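Native plant inventory at Coltosness Gardens

The Coltosness grounds staff finished the first full inventory of the lower beds in July. The survey lists 1410 plants in 202 taxa, each with a bed number and a planting year where one is on record. Trees under 2 inches in trunk diameter were left out and will be added next season.
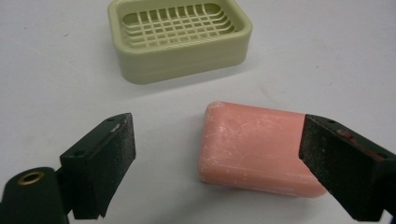 Kelly Holroyd is now matching the list against the old card file. So far 40 cards have no plant to go with them — most are shrubs from the Prisier bed, which was regraded. New labels will carry the Latin name, common name and accession number.

Corrections to the list can be sent to Dale Charbonneau at the garden office.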